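Pliltivix: Perception and Grasp Planning for Deformable Objects

Data card and usage notes
Maintained by Silvana Mendonça and Ismael Conceição, Sampaio
Last revised Saturday, January 20, 2024

Summary

Pliltivix is a software package for handling cloth with two-arm robots. It contains a segmentation model, a grasp planner, and the recorded episodes used to train and check both. The package runs as a set of nodes on top of the Rosden control layer and can be installed without the recordings if only the planner is needed.

Contents of this release

planner/ -- grasp selection and two-arm motion planning
perception/ -- cloth masks, rim and opening detection
replay/ -- tools for stepping through a recorded episode
episodes/ -- 3000 recorded episodes with joint states and head camera video
configs/ -- one file per robot cell

Requirements

The planner needs a Rosden controller running at its default rate. Perception needs one graphics card. The replay tools run on an ordinary laptop and do not connect to a robot. Users of the older Trivov controller should convert their configuration files with the script in configs/ before starting any node.

Recording format

Each episode is stored in its own folder with a video file, a table of joint positions, and a short text label. Gripper commands and measured gripper positions are kept in separate columns. Time stamps are taken from the controller clock. Episodes in which the clock drifted by more than 10 milliseconds were removed in July and are not part of the count given above.

Labels were written by two annotators working apart from each other. Where they disagreed, the episode carries both labels and the field "review" is set to true.

Perception notes

The mask model separates cloth from rigid surfaces. It is weakest on dark garments placed against dark containers, where the edge between the two may be lost for several frames. The planner then holds its last valid target for up to 5 seconds and asks for a new view. Shiny and see-through coverings can also produce false edges, and the depth filter should be left on in such cells.
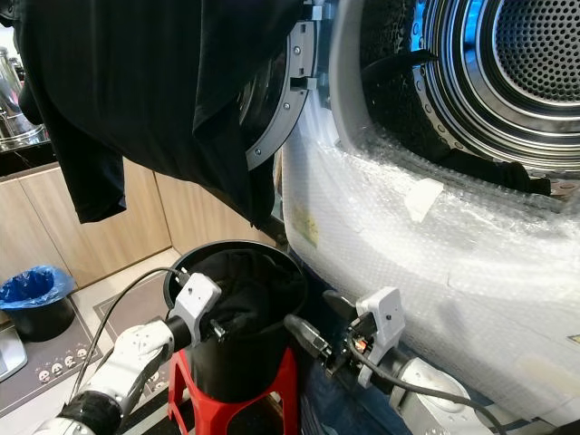

Figure 1. Head camera view from a laundry episode, with both grippers at a bucket of black cloth and the washer door open.

Known limits

The planner treats a hanging garment as an obstacle only if it is inside the working volume set in the cell file. Long straps are often labeled as part of the nearest garment. Stools and other light supports are modeled as fixed -- users should lower the contact force limit when a container stands on one.

Version 2 of the label schema is not compatible with earlier replay tools.

Access and contact

Requests for the full set of episodes should be sent to the maintainers at Sampaio and should name the robot cell in which the software will be used. Bug reports should include the episode number, the cell file, and the planner log.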